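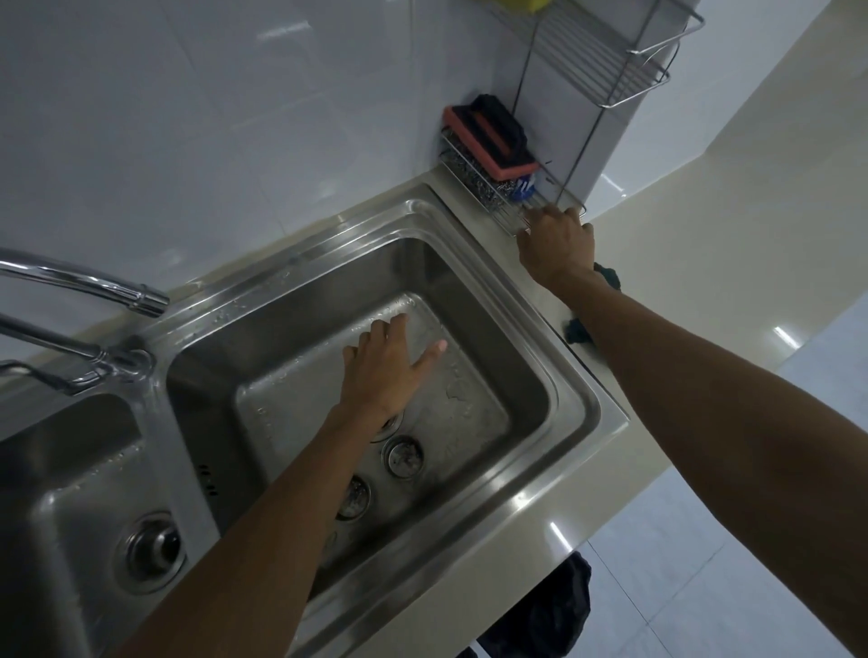

Re: [erkby-renters] Faston application form, the income question

Replying to the whole list as I've had the same thing by private mail and I can't keep typing it out. Quick as I can, got to be out of the door soon. Original message is at the bottom, bits of it pulled up here where I'm answering.

> They said the form "won't let them" put me through without an
> employer. Is that even allowed?

The form is Pesska's, the decision is Faston's. Keep those apart in your head and in anything you write down. Pesska sell the software, Faston choose which boxes are compulsory. I've seen the same form used by an agent over in the next town with the employer box left optional, and it goes through fine. So when the woman on the desk says the computer won't let her, she may well believe it, but somebody in her office set it up that way.

Is it allowed. Short answer, a flat refusal to consider anyone on housing benefit or Universal Credit has been found to be unlawful discrimination in county court, on the grounds that it hits women and disabled people harder than everybody else. There's no law that says "benefits" in so many words. The argument goes through the Equality Act, sex or disability, indirectly. So it matters who you are and what happens to people like you under the rule, and it matters what was said and that you can show it was said.

An agent can still check you can afford the place. That's fine, no quarrel there. What they shouldn't be doing is stopping before they get that far.

> I didn't get anything in writing, it was all on the phone.

Then get it in writing now. Doesn't need to be clever. Something like:

"I rang today about the flat at (address). I was told you could not take my application any further as I do not have an employer. Please confirm if this is your policy, and whether you will consider my income from benefits, my rent record and my guarantor."

Send it by email, same day if you can, next day if not. If they don't answer, the email itself is still a note made at the time with a date on it. Keep your call log too, screenshot it, phones drop the older ones off the list.

Please don't record them and post it up anywhere. I know it's tempting. Write it down instead, who you spoke to, what words they used, as near as you can get.

> Should I just put my old job in the box to get past it?

No. Please don't, anybody. If it comes out at referencing you've lost the flat and probably the holding deposit, and then they've got a perfectly good reason that has nothing to do with benefits. Put "none – income from UC and DLA, statement attached" or whatever is true for you. If the box rejects it, screenshot the box rejecting it. That screenshot is worth more than anything else you could have at the moment.

> My sister says to go straight to court.

You can, but it's a way off yet. Order I'd do it in:

The email above to the branch.

Then a formal complaint to Faston using their own complaints procedure. They have to have one and they have to give it to you if you ask. Use the word "complaint" or it gets treated as an enquiry and goes nowhere.

Then the redress scheme they belong to. It should be on their website and up in the office. Check which one before you fill anything in, I sent a whole bundle to the wrong one in October and had to start again, entirely my own fault.

Legal advice can run alongside all of that, don't leave it to the end. There's a time limit on Equality Act claims and making a complaint doesn't stop the clock. I always forget to say this early enough so I'm saying it in the middle. Law centre phone line is mornings only at present and it is engaged a lot, keep trying. If you get the answerphone leave a number you actualy pick up.

> Is it just me?

No. Two other people on here have written to me with near enough the same story, both with Faston, both told about the form. One of them has an email from the branch with it in black and white. I've asked if I can share it with the names off and am waiting to hear, so please don't press anyone about it on the list.

Also and this is why I'm bothered by it more than I would be for one flat – Faston are taking over the lettings at Haruna from the housing company. 160 flats, almost, when both wings are done. If they run all of that through a form with a compulsory employer box, then a good part of this town can't apply to the biggest building in it. Carers, people who are off sick long term, pensioners come to that. I asked what a retired person is meant to put in the box and didn't get an answer.

What I've done so far. Written to Faston's head office, not the branch, asking what the policy is at Haruna and asking them to make the box optional. Written to Pesska to ask whether the box is compulsory by default or whether the customer picks. Pesska sent an auto reply. Head office hasn't replied yet, I gave them two weeks.

Written to the council's private rented sector officer as well. She can't order Faston to do anything but Erkby council did give the planning permission and I'd like somebody there to have read it before the second wing opens.

What would help:

If you've been turned down by Faston, or told not to bother applying, and there was anything about employer, benefits, "professionals only", send it to me OFF list. Date, which property, what was said, what you've got in writing. Don't send me your bank statements please, somebody did, I've deleted them.

If you got a flat through Faston while on benefits, I'd like to hear that too, it matters just as much. May be that one branch does it and another doesn't.

If you're at the advice session, I'll have paper copies of the letter wording. It's in the library back room at 6, come in by the side door, front will be locked. Children fine. If you need an interpreter or BSL tell me a few days before and I'll try, can't promise.

One more thing as it came up before. Please don't go having a go at the branch staff or leaving reviews with people's names in. It doesn't get anyone housed and it makes the letter harder to be taken seriously.

I'm not a solicitor, usual warning. I've done housing advice a long while and I can tell you what to keep and who to ring, but if it's going to a claim you want someone qualified looking at your own papers.

Sorry for length, and for any typos, doing this on my phone.

Temitope Idahosa
erkby-renters list

PS to whoever asked about the deposit on the shop flat, haven't forgotten, will answer that under it's own subject line. Please do start a new one for new questions, the archive is a mess.

----- Original message -----
To: erkby-renters
Date: April 16, 2021
Subject: Faston application form, the income question

> Hello all, new on here, hope this is the right place.
>
> I rang Faston about a ground floor flat which would suit us as my
> son can't manage stairs. They were nice enough and sent me the link
> to the Pesska form. I got as far as the page with employer name and
> employer address and it goes red and won't move on if you leave it.
> I'm his carer, I don't have an employer.
>
> Rang back. They said the form "won't let them" put me through
> without an employer. Is that even allowed? I offered my last
> landlord's reference and my brother as guarantor and she said it
> wouldn't make a difference as the form comes first.
>
> I didn't get anything in writing, it was all on the phone.
>
> Should I just put my old job in the box to get past it? I only left
> it to look after him. My sister says to go straight to court. I
> don't really want a fight, I want the flat, or the next one like it.
>
> Is it just me?
>
> Thanks for reading. Please leave my name off if this gets passed on.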